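Robot club's task board season gets going in Tinitz

The robotics club at the Tinitz community school is back for the year, and anyone who has walked down the long hallway behind the gym on a Friday after the last bell will have heard it before seeing it. Club members have spent the fall teaching a robot to do the sort of small jobs most of us do without a second thought, like flipping a switch, pushing the right button or turning a knob to the right number and leaving it there. It sounds simple enough, and then you sit and watch for an hour and come away with a whole new respect for your own fingers!

The work is all leading up to the Fandside Open, the regional student contest held each November, where every team gets the same kind of task board and a set amount of time to get through it. The Tinitz students named their project Amoah, after a good deal of friendly arguing (there were several rounds of voting, and the whiteboard still shows the losing names), and they have been splitting up the board among small groups. One group has the buttons, another has the switches and sliders, and the ones who like a challenge asked for the rotary knob and the patch cables. 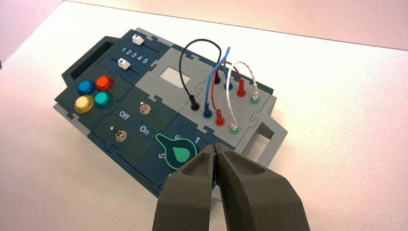

Not everyone was sold at first. One parent wrote to the school newsletter wondering whether all those afternoons might be better spent on building something from scratch, and then wrote again two weeks later to say that her daughter now explains gripper angles over dinner and that she takes most of it back.

The club keeps careful track of its practice runs, with a log that any member can add to. The goal set in September was 3,000 tries before the contest. As of this week the log stands at 1,351, and 1,272 of those have been gone over and labeled by the students themselves, mostly in pairs, with one reading out what the robot did and the other typing. That leaves plenty to do, and the room will be open until six in the evening for as long as members want to stay (parents picking up are kindly asked to use the side lot, as the front one is taken up by the basketball crowd).

Money is in decent shape too, we're happy to report. The fall bake sale and the Brollirberg fun run together brought in more than $3,000, enough to cover the contest fee, the bus and a box of spare cables, with a little left over for pizza on the way home.

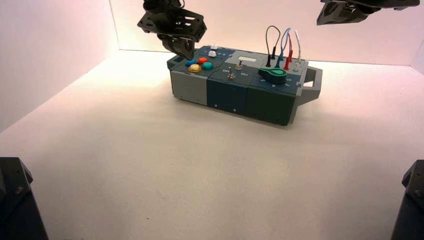
The Amoah task board, with its push buttons, toggle switches and green knob.

New members are still welcome, and no experience is needed at all. Students in any grade can stop by the room and try a turn at the controls, and sign-up forms are at the front office.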